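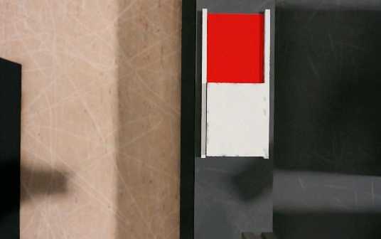 About Lekisum

We write the software that sits between a robot arm and the job it has been asked to do. Perception, motion planning, task sequencing, and all the small tools that let a person see why the arm did what it did. We love this work, and we hope that comes through on this page!

Lekisum started in a rented room above a bike shop in Kirkidville, when Helju Jankauskaitė and Athina Mavromatis got tired of rewriting the same planner for every new project. Helju came from control (she still reads joint torque plots the way other people read the news) and Athina from computer vision. They put their code in one repository that September and argued over the folder names for a week. Today there are 30 of us, still in Kirkidville, in a building with much better heating.

What we make

Petetti is our planner. You give it a goal, such as "every lever in the closed position," and it works out the order of the moves, the grasps and the paths between them. When something changes halfway through, it replans from where the arm is now and keeps whatever part of the old plan still holds up. Getting that to feel quick took us a long time, and we're still finding ways to speed it up.

Garba is the perception side. It takes views from a camera near the hand and from cameras farther back, and keeps one running estimate of where things are and what state they're in. Close views are great for edges and alignment but they miss nearly everything else, so Garba is always weighing one against the other. It also reports how sure it is, and Petetti uses that number to decide whether to go ahead or take another look first.

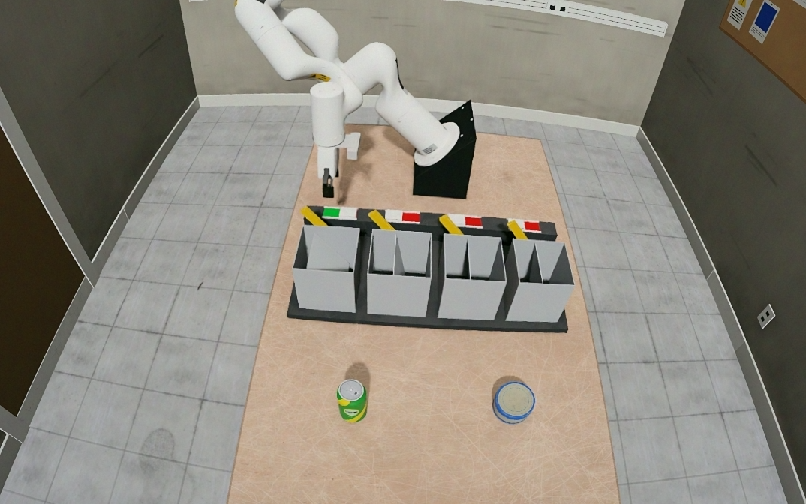 Both are tested in simulation long before they go near hardware. Our nightly suite has 969 runs, and 386 of those are built to be awkward: shadows in bad places, parts hidden behind the arm, extra objects that have no part in the task. A new hire's first project is nearly always a new test scene, and we get surprisingly competitive about whose scene breaks the most code.

How we work

Planning and perception people share desks here. Every change gets a replay that anyone can open, scrub through and comment on, with the planner's choices shown next to the camera views. If you can't tell from the replay why the arm paused, we treat that as a bug in the tooling and fix it.
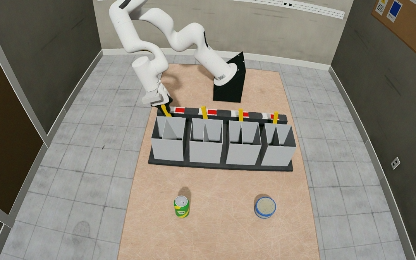
Contact is the subject we get most excited about. Moving through free space is well understood, but the moment a gripper closes on something, the planner has to care about angle, reach and everything standing nearby. A row of bins makes a lovely problem for this. With the gripper down at the leftmost bin and holding a yellow peg at a slant, the hand has to stay clear of the bin walls and the black rail behind them, and the can and the round tin out in front still need to be in the world model. Athina's team works on the estimate, Helju's on the motion, and the best fixes tend to come out of the two groups looking at the same replay together.

Come and see us

We host open lab afternoons for students and for anyone building with arms of their own. Groups of up to 6 work best, and you're welcome to bring a planning problem that has been driving you crazy. We're also hiring in motion planning and developer tools. Write to either team through the contact form and tell us what you've been building.

Page last updated May 30, 2026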